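Planning a folding cell: questions from buyers

What does the Prekdale base price cover?
The arm, the controller, two grippers and the floor stand. Guarding, work surface and freight are quoted separately. Allow 16 weeks from deposit to delivery.

Do we need a special table?
No. Any flat, padded surface at least 50 inches deep will do. Several sites start by recording hand folding on whatever surface they have and order the table later.

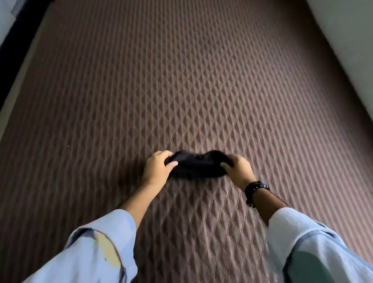
Hands gripping black fabric on a quilted mattress.

Can dark garments be handled?
Yes, but include them in your sample set. Black fabric on a brown or gray surface gives the vision system less contrast to work with. Budget for the Deslow light bar if dark items are a large share of your volume.

How many recordings should we plan for?
Plan on 600 folds per garment type. At 80 folds per shift, one type takes eight shifts. Labor for this step is the line most often left out of a first budget - enter it before you compare quotes.

Is the Skirkuvitz gripper interchangeable with ours?
Mechanically, yes. It needs its own license, billed yearly.

Can we lease?
Leases run through Morais for three or five years. Service is included in the five-year term only. Grippers pads are a consumable under both.

Who reviews the site plan?
Send floor dimensions, outlet locations and ceiling height to Margarida Bastos in applications. Plans received by the end of July are reviewed before the fall price list takes effect.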